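Counting what a demonstration costs: Cecilia Kpodo on simulated examples

Fri 23 January

Cecilia Kpodo runs the demonstration work at Flumero, where the team gathers examples for a grasping policy entirely in simulation. The project is called Trerken. Its purpose is narrow: to find out how much of what a small two-fingered gripper needs to know about household objects can be learned before any hardware is switched on. We spoke for most of an afternoon, largely about the parts of the work that do not end up in papers.

She began with the unit of work, which in her group is the episode. One episode is a single attempt by an operator to carry out one instruction, from the reset of the simulated room to the moment the operator ends the recording. "People ask how many hours we have," she said. "Hours tell me very little. An operator can spend a minute hovering over a plate and that minute is nearly useless to the learner. I would rather know how many separate approaches there are, and from how many starting poses."

The current target is 300 episodes per instruction. Kpodo described the figure as a compromise between her and Helge Boström, who trains the models and would take more of everything. Below it, she said, the policy tends to memorise the layout of the room. Above it, the gains are small unless the starting poses are spread more widely as well.

The view that matters most is the one from the wrist. It moves with the gripper, so the fingers stay in the same part of the image while the room turns behind them.
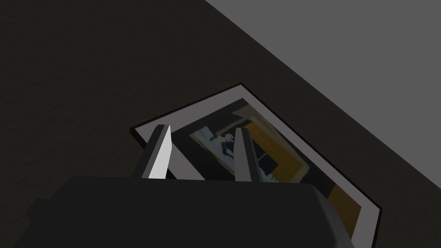 "The learner gets that view and the joint positions, and at each step it has to produce the next small movement," Kpodo said. "If the operator uses some other information, an overhead window for instance, then the example contains a decision that can't be explained from the inputs. We had a batch like that in May. The operators were steering by a second view, and the model learned to wait and then lunge."

That batch was discarded. Operators now work from the wrist view alone for the final part of each approach, which slows them down. Yaa Alhassan, who trains the operators, puts new starters through 40 practice episodes before anything they record is kept. The practice recordings are stored in a separate directory – they are sometimes useful as examples of poor approaches, but they are never mixed with the main set.

Flat objects cause a particular difficulty. A thing lying flush on a surface gives two fingers very little to close on, and operators differ in what they try: some push it towards an edge, some tilt the wrist and work at a corner. Kpodo does not mind which they choose. What she objects to is an operator switching method halfway through an episode without a pause. "The two halves each make sense. Joined together they teach the model that at a certain height it should change its mind."

Appearance is varied on purpose. Surface textures, wall colours and light levels are drawn afresh at reset, and some of the draws are dim. Baiba Uibo, who maintains the scene generator, argued against removing the darker ones, and Kpodo came round to her view after a comparison in which the model trained without them did worse on every low-light test. Textures are kept at low resolution to hold the frame rate steady. Efua Aidoo's input software, Adance, samples the operator's hand controller at a fixed interval, and a dropped frame shows up later as a jump in the recorded motion.

Geometry has also been kept simple. Curved objects are built from flat segments, and the contact solver sees a coarser shape still. Kpodo said this matters less for the image than for the grip. A finger pressed against a coarse rim can settle on a flat facet and hold better than it should.
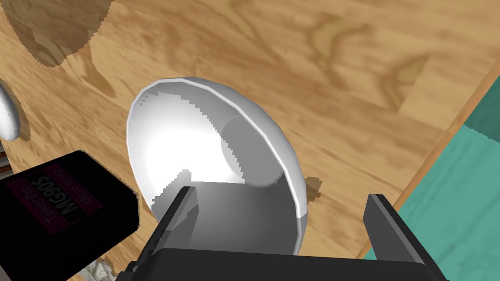
Does a grip that is too good in simulation spoil the examples?

"It spoils the last part of them," Kpodo said. "The approach is still sound, and so is the choice of where to put the fingers. What you can't trust is how hard the operator squeezed, or how soon they lifted. We mask the closing force in training and set it by rule."

The rule was written by Boström and consists of a slow ramp with an upper limit. It is conservative, and it makes the lift look hesitant. Kpodo would like to replace it with something learned from a small set of recordings on hardware, but the group has only 18 of those it considers clean.

Checking takes up a larger share of the week than recording. Each episode is replayed from its saved commands, and if the replay ends in a different state from the original, the episode is held back. The replay tool, Kováčik, also flags long stretches without movement. A reviewer then decides whether the operator was aligning the gripper or had simply stopped. Kpodo does a share of the reviewing herself.

Failed attempts are kept if the operator recovers within the same episode. If the operator gives up, the recording is labelled and left out of the first training run. Boström wants to bring some of these back with a separate success label, and a trial is planned once the next set of instructions has been recorded.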